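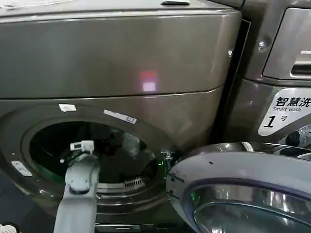 Getting your laundry room ready for a laundry arm

We've had the Trakska on trial for a couple of months now, on the rental plan from Skuno, and so many of you have written in to ask whether it's worth the money that I thought I'd put everything I've learned in one place. It loads, it unloads, it moves things from the washer to the dryer and into a basket, and it does all of that at its own gentle pace (bring a book!). But I'll say right away that how well it does depends an awful lot on how you set up the room, and most of these tips will be just as handy if you do the job with your own two hands.

Open the door all the way

A front loader's door likes to hang halfway, and that's the worst place for it. An arm coming up from below needs the whole round opening, and so does your elbow, come to think of it. Push the door back as far as the hinge goes before you start the job. If two machines stand right up against each other, like a good many do, check which way each door swings, as an open one can reach across the front of its neighbor. I now do one machine at a time and shut the first door before I touch the second.

Give each machine a name and stick it on

The setup asks you to name every machine, and you'd be surprised how much smoother things go when the same name is on the front in big plain letters. It's for the people in the house more than for the arm. My mother-in-law used to start the dryer on an empty drum at least once a week, bless her, and now she reads the label and goes to the right one. Use a sticker that peels off cleanly, and keep it off the rubber seal.

Go small on the loads

Skuno's booklet talks about full loads, and I suppose it can manage them if you're patient. I timed a big Tuesday wash with sheets and bath towels in it, and it took 62 minutes to get everything out, mostly on account of one fitted sheet that had swallowed all the socks. Half a drum is much happier. Shake the sheets loose, close the zippers, and put anything with long straps in a mesh bag.

Pick the right basket

You want one that's light, with holes in the sides and a handle that stays put. I tried a lovely soft canvas one from Nikholm first and it folded over the moment anything landed on the edge. A stiff plastic basket is cheaper and better. Set it down in the same spot every time, close to the machine, and mark the spot with a bit of tape on the floor if other people in your house like to wander off with it.

Mind the floor

Cords are the big thing. Anything trailing across the floor will get caught sooner or later, by a wheel or by your slipper, so run it along the wall and tape it down. Keep an old towel handy for drips when you open the washer, and wipe the seal while you're down there.

What it costs

The rental is 317 a month with service included, and you can hand it back after 2 months with no fuss. That's a lot of money for laundry, I know! For a small guest house with sheets every day I could see it. For a family of four I'm still on the fence, though my back has a firm opinion. The one repair we needed was a worn finger pad, and the replacement came from Palma, the parts shop, in 11 days, which felt very long with the hampers filling up.

Moving things over to the dryer

Before the wet things go across, peek in through the dryer window. Yesterday's load has a way of still sitting in there, and the arm will happily pack more in on top of it if you tell it to. Clean the lint filter at the same time, every single load.
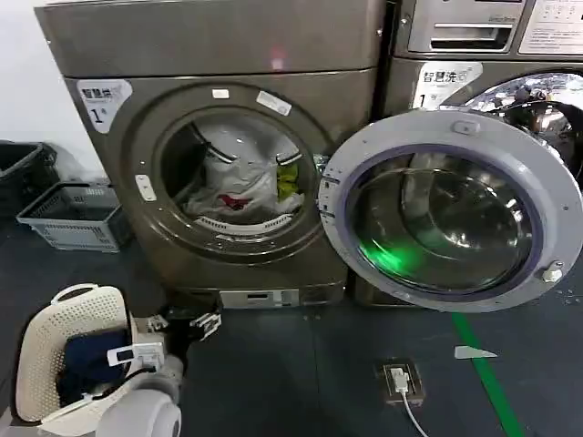
Nelli Laitinen wrote in to say that she rented the same arm last November and would add one thing, which is to turn every pocket inside out before the wash. The grip pads are soft and a forgotten pen marked hers for good, and Skuno charged her for the new set. She also runs the dryer jobs in the early afternoon, so there's somebody up and about if a sleeve gets shut in the door.

I've started on the pockets, Nelli, and found three hair clips and a grocery list on the first go.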